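Paper & Desk, Household Tips
Jul 8, 2019, by the Udico kitchen-table team

I've had the same zip-up display folder for years, and by March it was a complete muddle. So I gave in and sorted it properly, and I'm rather pleased with myself!

Start by leafing through the whole thing before you pull anything out. The plastic sleeves catch the light something awful, so tilt the folder about a bit (on your lap is comfiest) until you can read what's behind them. 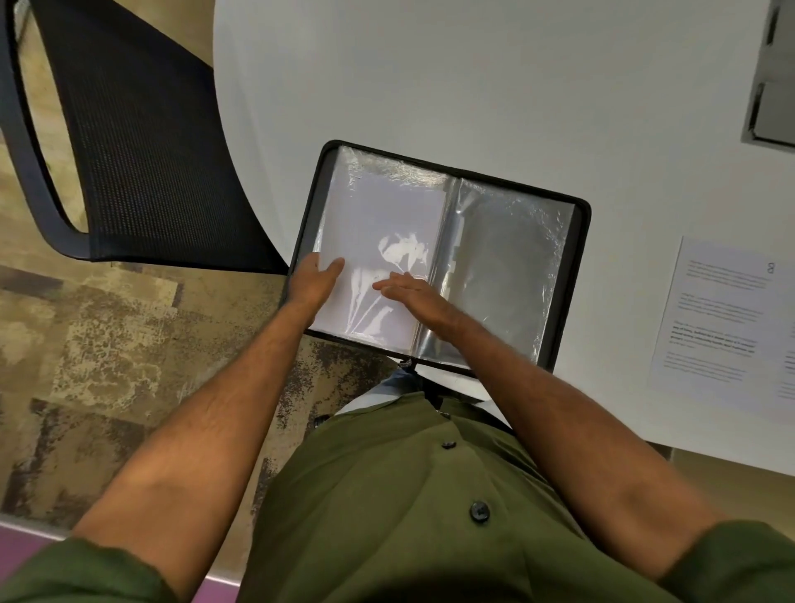 Number first, file later

Write a good big number in the top right corner of each sheet, in dark ink. My pages all start with much the same lines about village life, so without a number I'm lost. Keep the folder on the table with you while you go through the paper.

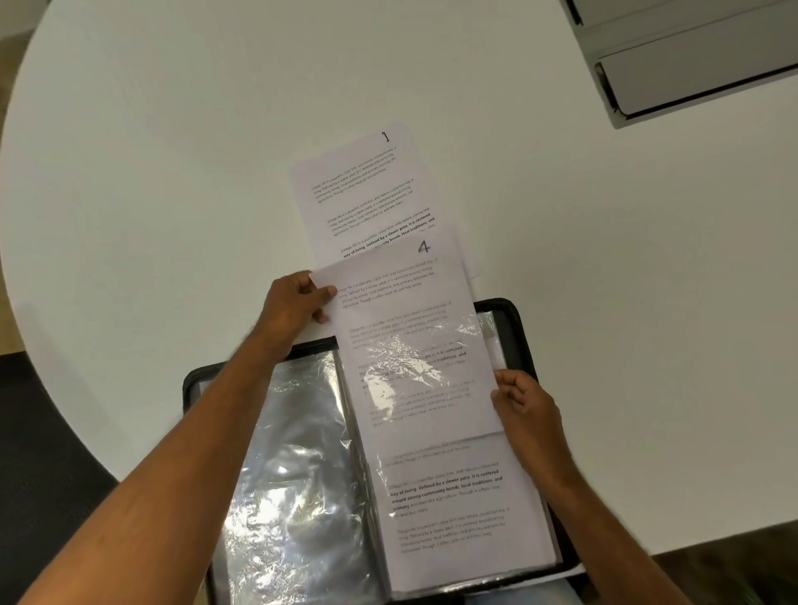 2 min read

Now lay the sheets out side by side in rows, in portrait, edge to edge. A big round table does nicely. Hang on to number 1 until last, then pop it on top of the pile when you gather up.

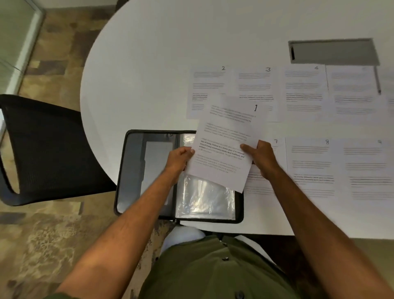

Bravach: I do mine in pencil, up in the corner, then I can rub it out when a page gets swapped. Also worth sliding a bit of card into the floppy sleeves, it stops them crinkling.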